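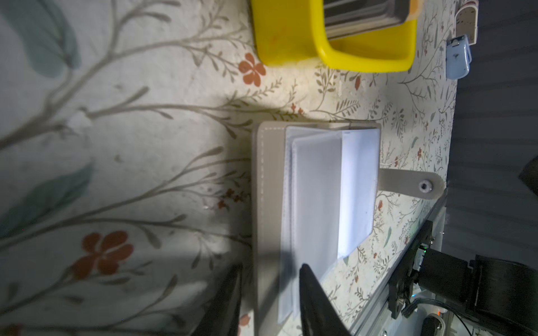
The Loyalty Card Retirement Home

3 min read

I bought the card holder in August because my wallet no longer folded. It had reached the stage where sitting down gave me a slight list to the left. The holder is a grayish-beige thing in faux leather, with white stitching along the edge, a snap strap and a stack of clear plastic sleeves, and it spent its first afternoon on the flowered tablecloth while I worked out who deserved a sleeve.

Bank card, license, library card. Fine. After that it got political.

I had a punch card from the Gullby sandwich counter with one punch left to go. I also had a Fitzsimmons rewards card with 235 points on it. I looked up what 235 points gets you, and the answer is nothing, though 367 gets you a tote bag. And there was Clyde Strickland's business card, from when he sold gutters. Clyde sells boats now. I kept it in case he goes back.

The trouble with clear sleeves is that they slide over each other like wet fish, so whichever card you want is under two you don't. Su-bin Jang says to put the daily ones at the front and leave the rest at home. I have filed this advice at the back.

The tablecloth, meanwhile, is where small things go when I'm sorting other small things. The light blue USB drive has been on my list since spring. I believe it holds 50 photos of Roscoe Yazzie's deck. The yellow plastic container can stay put until I run out of excuses.

The old wallet is in a drawer. It still doesn't fold.

Contact | © 2026 Orkencombe | Back to top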